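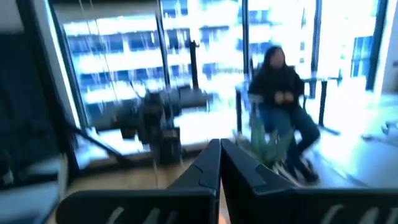 How to run a robot demo for visitors without losing the afternoon

Written up after our open day at the Akport building, 10/19/22. We had 44 people through in one afternoon, in groups of 9 at most. Went OK. These are the steps I'd want if I had to do it again tomorrow, more or less in order.

The week before

Pick one task. One. We picked pick-and-place with foam blocks and dropped the cable routing, which only works when it feels like it. Visitors don't mind simple. They mind standing there while you reboot.

Run the task 40 times in a row at demo speed and write down every miss. If the same miss shows up twice, fix it or change the task. Ours was the block sliding out when it was gripped too near the corner – moved the start marks in a little and that was it.

Demo speed is slow. Slower than you like. We set a cap in the controller (Condurico calls it "guest mode", yours will have some other name) and locked it with a password so no one bumps it back up between groups.

Print the one-page handout. Big type. What the arm does, what it can't do, where the restrooms are.

The morning of

1. Walk the floor. Tape down every cable that crosses it. Then walk it again from the door, the way a visitor comes in.

2. Mark the standing line. Yellow tape, full reach of the arm plus one big step. Measure it with the arm streched out, don't guess.

3. Check the light. If your room has a lot of glass, do this at the hour you'll be running, not at 8 a.m. Strong daylight can wash out the camera and then the arm reaches for nothing. Turn the table so the camera looks away from the windows, or pull the blinds, then redo the exposure. Lock the exposure after. Auto will hunt every time somebody walks by.

4. Test both e-stops. Press them for real, with the arm moving. Show everyone on staff how to reset.

5. Home the arm, open and close the gripper ten times, wipe the fingertips with a dry cloth.

6. Put a few chairs out. People get tired, and folks who sit stay behind the line.

Running a group

Fifteen minutes each. Any longer and the next group piles up in the hall.

– Two minutes of talk, arm stopped. Say what it's going to do before it does it.
– Run the task twice straight through. No talking over the first one.
– Third run, narrate. Camera finds block, arm lines up, gripper closes, lift, place.
– Put the live camera view on a big screen. Most of the questions came from this. Expect smear on the screen when the arm moves fast, tell them it's normal.
– Let one or two people move a block while the arm is stopped and the gate switch is off. Hand clear, step back over the line, then switch on. Same order every time, say it out loud.
– Questions. Repeat each one so the back row hears.

Somebody will ask if they can shake hands with it. The answer is no, not at this one.

When it misses

It will. Stop, open gripper, home, start over. Don't reach in for the block. Don't type at the laptop with your back to the group for five minutes either. If it's not back in two tries go to the backup video. Ours was on a stick in the Kwiatkowski case along with the spare fingers – next time it goes on the desktop, I was digging for it.

After

Take the speed cap off yourself and write it in the log. Save the run data before power down (we use Nisier for storage, the upload was 1,333 clips and took most of the evening, so start it early). Pull up the tape the same day or it leaves glue on the floor.

To do for the April one: second screen, louder speaker, better signs from the elevator. Also more pens. All the pens walked.

Contact the lab desk | © 2022 Akport Open Lab | Back to top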